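Setting out and packing up the play kitchen

Quick how-to for whoever is on next. Written fast, fix what's wrong and tell Ermira.

You need the play kitchen box, the food tub, a damp cloth, a dry cloth. Allow 9 minutes for set out, a bit more for pack up. Black tabletop gets wiped first, every time. Crumbs and lint show up on it like crazy.

Food first, then dishes. Corn stands on its pale stalk end, tip up. If it wobbles, turn it a little and try again. Green pieces go together in the white scoop with the gray handle, wedges and star slice both. Don't scatter them, they roll. 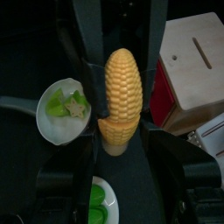
Tautahi Toy Library / Play Kitchen Team

Next, the big stuff. Tall things to the back so little kids can reach over. Cream box back left, toaster next to it, kettle on the other side. Kettle handle on top, so lift it by that and not the spout please.

Middle: round pot with its lid on. Blue bowl beside it, two handles, one brown food item in it. Don't overfill the bowl, things go missing.

Front: frying pan, leafy green in it. Small white plate next to the pan with something bright green on it. Pink tray stays over on the right side. Small bottle near the center, standing up.

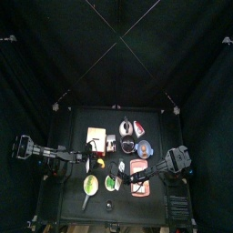 Full set out on the black table, September 24, 2024.

Swaps are fine. Corey likes the corn in the scoop, Ruby-Lee puts it on a plate, whatever. Just keep food on or in somthing so it doesn't end up on the floor.

Packing up

1. Food off the dishes first. Check inside the pot.
2. Wipe plastic food with the damp cloth, then dry. Corn needs extra, dust gets in between the kernels.
3. Pan and tray flat at the bottom of the box.
4. Pot, bowl and kettle on top of those. Lid stays with the pot, tape if you have to.
5. Small plates down the side.
6. Cartons and bottle last, they dent.

Food goes back in its own tub, not loose in with the dishes. Lable facing out on the shelf.

Anything cracked, set it aside and leave a note for Brodie. Replacement food comes from the spares bin, 5 pieces max per set or the tub won't shut.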